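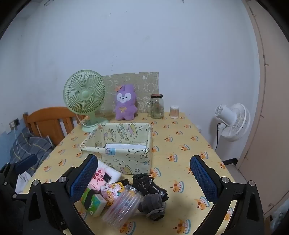
Gertraud Fuchs wrote on her worksheet that a table isn't messy if everything on it gets used, and that she'd like her points back, please. I didn't give her the points (sorry, Gertraud!) but I've been chewing on the remark all week, and I'm going to let it run tonight's handout.

Home Organization, Evening Section
Session 4: The Side Table
Room 280, Wednesday

I agree with half of it. A side table is supposed to have things on it. I get a little tired of those magazine rooms with one bowl and a lemon. Where I part ways is the word "used," which covers a fan that runs every night in July and also a pen you picked up once in May. So for tonight we'll split use into kinds, and then we'll argue about it some more.

Things that stand and stay

Take the table at the top of this handout. The fan has the back left corner, and I'd leave it right there. A fan is a resident. It's got a base, it wants air in front of it, and it drags a cord along wherever it goes, so the question with any plug-in thing is where the cord runs before it's where the thing looks nice. Same with lamps, same with chargers.

The purple plush stays too. Last term I had a long back-and-forth with a student who wanted every soft toy off every surface, and I lost my patience a bit. If you like looking at it, it's doing its job! What I do ask is that the sitting-and-smiling things go toward the wall, where you don't have to move them to wipe.

Things you reach for

Cotton swabs in a clear container, a jar mug with a handle and a lid. You want these within arm's reach, and you want to see them. I'm a big fan of clear containers for anything that runs out. My own swabs lived in a cardboard sleeve for years and I bought new ones constantly, on top of the ones I already had.

One thing to try at home: sit where you normally sit and reach without leaning. Mark how far your hand gets with a bit of tape. Whatever you use daily goes inside the tape, and the rest can be a stretch.

The box

I love a fabric-covered box on a table, and the one with the bunny and the birthday cakes is a cheerful example. But look at what goes on just in front of it: six things bunched together, and an open box right behind them. I see this in almost every worksheet you hand in. Call it the doorstep (my word, not the textbook's). Stuff makes it as far as the box and stops outside.

When you find a doorstep, ask:
Does the thing fit in the box at all?
Would it block something you need more often?
Has the box got a job, or is it just a box?

The last one is usually where it goes wrong. A box with no job fills up with receipts. Give it one sentence - "letters and pens," say - and write the sentence on a scrap of tape on the bottom if the household needs reminding. Soft packages are the hardest, I find. They slump, they won't stand up, and they end up lying on top of whatever you wanted. Stand them along one side with something stiff next to them.

Open space

The right half of that table is mostly clear and I'd protect it. Puppies on the cloth and room to put down a plate or a notebook. People see a gap like that and start spreading the clutter out so it looks thinner, and please don't, you lose the one place where you can work. Pen bags are the usual first invaders.

If you have a patterned cloth, do the squint test. Busy print hides small things (I've lost an earring on one) so keep the little stuff contained and let the big stuff stand free.

For next time

Read the Tillen chapter on shallow storage, starting on page 492. It's dry, skip the tables if you like. Then pick one surface at home, any size, and sort what's on it under the headings above. Move only the doorstep. Leave the rest alone for 4 days and write down whatever crept back.

Bring a box if you have one you don't know what to do with. Shoe boxes are fine. Gertraud, I'd like you to go first, and yes, you can have the points if you win the argument.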